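Section 4: Installing an aircraft repaint and setting up a historical mission

This section covers adding a wartime paint scheme to a fighter in the Darkix flight simulator and using that aircraft in a mission of your own. Read it through once before you start. You will need the base program, at least one fighter from the Mirkberg Airfields pack, and a repaint file in the standard .dkp format.

CAUTION: Close Darkix before you copy any files. The program rewrites its aircraft list on exit and will drop any entry added while it was running.

4.1 Installing the repaint

1. Open the Darkix folder and find the subfolder named Aircraft.
2. Open the folder for the fighter you want to repaint. Each mark has its own folder. A repaint made for an early mark will load on a later one, but the panel lines will not match and the serial may land on the wing root.
3. Copy the .dkp file into the subfolder named Schemes. Do not rename it.
4. Start Darkix and choose Hangar, then Rebuild List. The first rebuild can take several minutes.
5. Pick the aircraft and scroll to the end of the scheme list. New schemes are always added last.

NOTE: If the aircraft shows up plain gray, the scheme was saved at a size your graphics setting does not allow. Go to Options, Display, and raise Texture Detail by one step.

4.2 Changing codes and serials

Squadron codes and serial numbers are separate layers, so one scheme can serve for a whole squadron.

1. In the Hangar, select Markings.
2. Type the two squadron letters in the first box and the single aircraft letter in the second.
3. Type the serial exactly as it should appear, including any hyphen.
4. Set the code color. Medium sea gray and white are both supplied. Check a dated photograph of the unit if you can find one - many squadrons changed color partway through a tour.
5. Click Apply, then Save As. Saving over the original scheme cannot be undone.

4.3 Building the mission

The steps below set up a short interception out of Dorville, the coastal strip supplied with the Mirkberg pack. The runway is 3,775 feet long and runs east to west.

1. Choose Mission Editor, then New, and select the Dorville map.
2. Set the month to March and the start time to 17 minutes past six in the morning.
3. Place your flight of 4 fighters at the west end of the runway.
4. Place the raiders out to sea and set their altitude to 3,000 feet.
5. Give the raiders a waypoint over the strip and a second one back out to sea. With only one waypoint they will circle until they run out of fuel.
6. Save the mission and click Test.
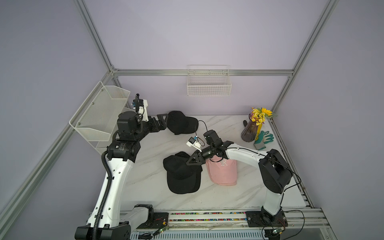 If the raiders do not appear, open the Side tab and make sure they have been assigned to the opposing force. New aircraft are placed as neutral by default, and neutral aircraft are hidden from the radar controller.

4.4 Damage and forced landings

1. Under Realism, set Damage to Full. The Simple setting does not model coolant loss.
2. Turn on Allow Landing at Any Strip. With this off, a landing anywhere except your home field is logged as a loss.
3. For a wheels-up landing, switch off the magnetos and fuel before touchdown. Fire is modeled.

CAUTION: Do not use time compression below 3,000 feet with a damaged aircraft. The control inputs lag and the program may end the mission.

The satellite strip at Pinheiro has no repair crew. An aircraft put down there stays out of the campaign until you assign a recovery party from the Squadron screen.

For converting schemes made with older versions of the program, see Section 5.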